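Heleck Robotics Club – Gallery: The Cabinet Season

April 10, 2022

Hello, families and friends and everybody who has put up with our muddy shoes and our extension cords this year! I promised a gallery page back in September and I am finally sitting down to make good on it. As usual I have more to say than I have pictures, so pour yourself something warm. The project this spring was panel work, meaning that the students had to get a robotic hand to find and press the right button on an electrical control cabinet. 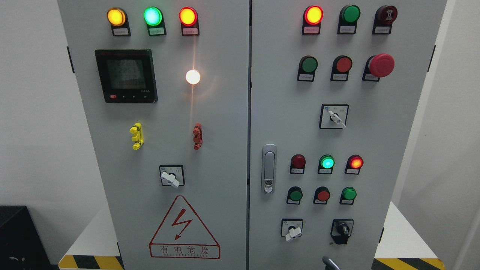
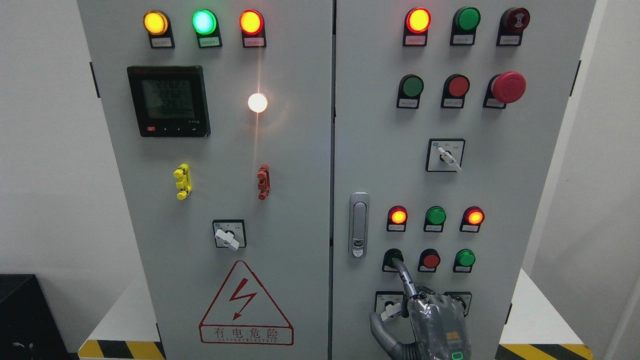 Both from our practice cabinet, known to all of us as Liler. The second one has the hand in it, index finger out, on the left button of the bottom row of three.

For those of you who are new, the club meets in the long room behind the Sayce building, and we have 14 students this year, from ninth grade on up. A few of them came in knowing how to program and a few had never opened a terminal window in their lives, and I have to say that by spring break I had trouble remembering which were which. We put them into small teams and let the teams pick their own names, a decision I stand by even though one team spent an entire evening on it.

The task sounds simple when you say it at the dinner table. Somebody reads out an instruction, such as "press the left button in the fourth row," and the hand has to go there and press it without brushing anything on the way. A person does this without thinking. Getting a hand to do it took most of the winter, and I would like to tell you a little about how that went, partly for the families and partly so that next year's group has something to read before they make all the same mistakes.

The first trouble was lamps. The students had written a nice bit of code that looked for colored circles, and it worked beautifully on paper printouts. Put it in front of real lamps, though, and a bright one throws so much glare that the code sees a big white blob and gets very confident about it. Nayeli Bañuelos took this on over a long weekend, and her fix was to stop chasing colors altogether and work from the layout of the doors. She made a map with the rows and the spacing between the devices, and after that the program only had to find the corners of the doors and measure from there. I was a little skeptical, I admit, and I have apologized to her in person.

The second trouble was reach. Buttons sit close together and fingers are fat, even mechanical ones. If the hand comes straight in, the other fingers get there too, so everybody ended up working out some version of a pointing shape, with one finger out and the rest curled away. Then there was the matter of the emergency stop, which stands out from the door farther than anything near it and which every team bumped at least once in practice. We made a rule that whoever bumped it had to write the log entry for the evening, and the logs got very long and very funny in February. I have them in a binder if anybody would like to read them at the picnic.

Kayode Wike ran the scoring for our in-club competition, and he ran it strictly! Each team got 20 presses, called out from a shuffled stack of index cards, with a limit of 45 seconds on each one. A press counted if the right button went in and nothing else moved. Landing on the rim of the holder did not count, no matter how nicely you asked. The top score possible was 200, ten points a press, and I will leave the teams to tell you their own numbers, as some of them are prouder than others and all of them improved on what they had at the midwinter trial.

What I enjoyed most, if I can ramble for a minute, was the talk between runs. You would hear one student explain to another why the approach should come from below and to the side, using a pencil for the finger and the back of a chair for the door. Or two teams that were supposed to be rivals would be bent over the same laptop, sorting out somebody's sign error. We had a rule against sharing code during competition week, and I am fairly sure it was broken by everybody, and I didn't look very hard.

The written part counted as well. Each team kept a notebook in Verier, the shared workspace we moved to this year, with a page for every evening – what they tried, what they changed, what they meant to do next time. The notebooks are a little uneven (one has a whole page on snacks) but when a run went wrong in March and a team could look up exactly what they had changed the week before, I think they understood why I had been nagging.

A few thank-yous. To the parents who drove carpools on the late nights, and especially to those who waited in the parking lot through "one more run" that was never one more run. To Kayode again for the scoring sheets and the patience. To Nayeli, who graduates this year and who has promised to come back and visit, and I intend to hold her to it.

Sign-up for next year opens in September, same room, same evening of the week. No experience is needed, and younger brothers and sisters who have reached ninth grade are very welcome. The selector switches are first on the list for the fall, since turning a lever is a different kind of problem from pushing a button, and a couple of the students have already started sketching ideas for the wrist. If you have old printer paper with one clean side, please send it along, as we go through a great deal of it. Notebooks and loose chargers left in the room are in the blue bin by the door, and I would dearly love for them to go home.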